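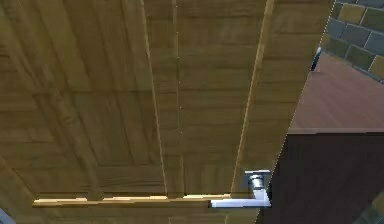

*Wooden door with a metal lever handle, looking up the boards*

Date: March 31, 2020
Subject: Re: [old-doors] Stripping vs. cleaning, and is shellac really that easy?

Hi all,

I've been waiting for somebody to bring up shellac! Quoting the original question so it's all in one place:

> I have 16 interior doors in the Lodham house and most of them have gone
> dark and a bit sticky around the handles. The last owner told me it was
> varnish. I was all set to order a big can of stripper, but a post here a
> while back said to test the finish first. Test it how? And if it does
> turn out to be shellac, can I really just put more on top? That sounds
> too good to be true. I don't want to ruin the grain, which is lovely
> where you can still see it.
>
> Also, would you take the doors off the hinges or leave them hanging?

First, please hold off on the stripper. Put a few drops of denatured alcohol on a cotton ball and hold it on a spot low down on the hinge edge for a minute. If the finish goes soft and gummy and some brown comes off on the cotton, you have shellac. If nothing happens, try a little lacquer thinner on a different spot. Lacquer will soften with that. Old oil varnish mostly just sits there, maybe wrinkles a bit. Open a window for any of this and keep it away from the pilot light.

Second - and I can't say this loudly enough - wash a door before you decide anything. When I did the upstairs at the Holside place I was sure I had 6 doors that needed full refinishing. Mineral spirits on a soft rag, a lot of rags, then a second pass the next morning. Four of them needed nothing else but wax. All that dark stuff by the handles was hand grease and decades of furniture polish. I stood in the hallway grinning like a fool.

Now, the good part. Yes, you really can put more shellac on top of shellac! The alcohol in the new coat bites into the old one and they become one layer. No sanding to bare wood, no waiting a week between coats. If the old finish is crazed but still there, you can brush straight alcohol on it and watch the cracks melt together. It's called reamalgamation, which is a terrible word for a wonderful thing. Work on a small area, use a good natural bristle brush, and get in and get out. If you keep fiddling with it the brush will drag and you'll have ridges.

What I use:

- Shellac flakes, dewaxed, garnet for dark doors and blond for light ones
- Denatured alcohol, the freshest can I can get
- A two-pound cut for the first coat, thinner after that
- 400 grit paper, used very lightly and only between the last two coats
- Paste wax and an old T-shirt

Mix up only what you'll use in a couple of months. Old mixed shellac won't dry hard, and you'll think you did something wrong. Put a drop on a piece of glass and if it's still tacky the next day, pour it out and start over. I lost an entire weekend to a jar I'd marked "good" in my own handwriting.

Grooves and molding edges are where everybody gets drips (me too, still). Do those first with a nearly dry brush, then the flats, going with the grain. Check back after a couple of minutes and if there's a bead sitting in a groove, leave it alone. Shave it off with a razor blade once it's hard.

On hanging or not hanging: take them down if you have the space and somebody to help carry. Flat on padded sawhorses is so much easier, and you can get at the top and bottom edges, which never seem to have any finish at all. Number each door and its hinges with masking tape. If you have to leave them up, start at the top and keep your coats thin. Take the handles off either way. Taping around them takes just as long and leaves a little ring.

I leave a door 48 hours before I put it back against a stop, even though it feels dry in an hour. In damp weather I leave it longer. If you get a white haze on a humid day that's just moisture, and a quick wipe of alcohol usually clears it.

For anyone looking for flakes, the Aketetti shop has been shipping mine in plain paper bags and they've dissolved clean every time. The garnet is a gorgeous color, much redder than you'd expect. I have no connection to them, I'm just a happy customer. Cantero used to carry the same thing but I haven't seen it on their list in a while. Does anybody know if they're bringing it back in April?

And please post your test results, even if it's varnish! I have a whole other set of notes for that, mostly about patience and dental picks.

Off to wax a closet door.

\-- 
old-doors mailing list
Please trim your quotes when replying to the list.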